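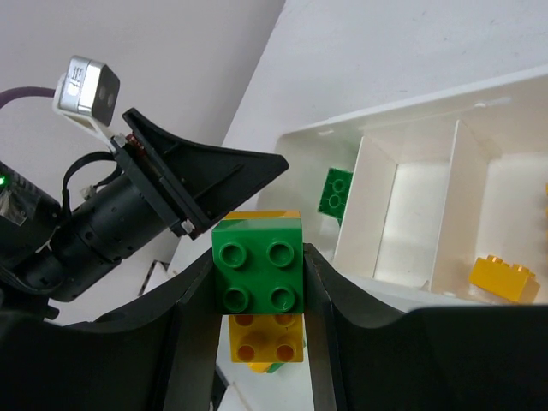
Home Posts Archive Links

Grid sizes and tolerance in small storage drawers

February, by Man-lok Cheng

My spare fuses, washers and odd screws used to live in jam jars. In February I moved them into a Flurkex cabinet and wrote down what fitted. The drawers are sold as 100 mm wide. Mine measure slightly under, which matters if you cut your own dividers.

Labels go on the front face, top left, in pencil first. I used the old Nundard label tape, which lifts at the corners after a month near a radiator. 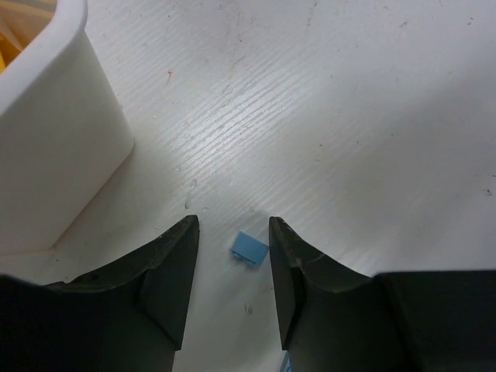
White wood-grain tabletop.

Sorting took longer than cutting. I had 987 pieces by the kitchen scales, using the count function, and I trust that to within a handful. M3 and M4 washers were the worst. A strip of card with two holes punched in it sorts them faster than callipers.

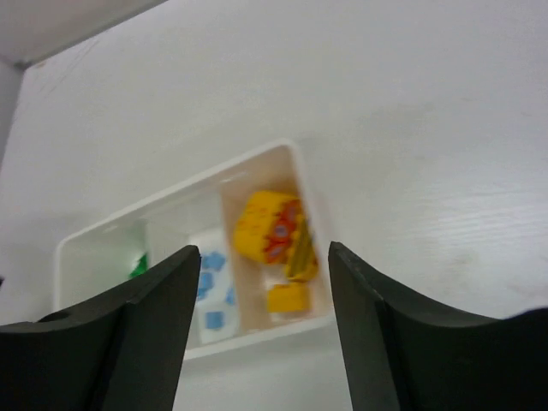
White tray
between gripper fingers

Dividers are 2 mm card, scored and folded. Glue one edge only, so they can be moved later. Zomau sells plastic ones, but they bow in the middle and small washers creep underneath. Seven dividers did the top row. The bottom row holds cable glands and has none. 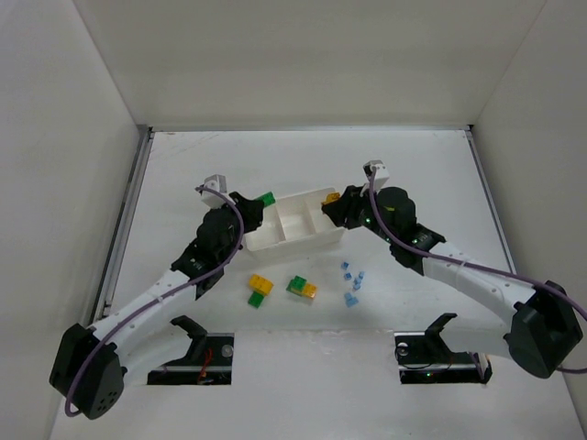
Still to do

Line the fuse drawer with felt. Ask Yu-ting Kwok for the spare Rutherford runners. Re-weigh the M4 box.

Contact | Copyright Man-lok Cheng | Back to top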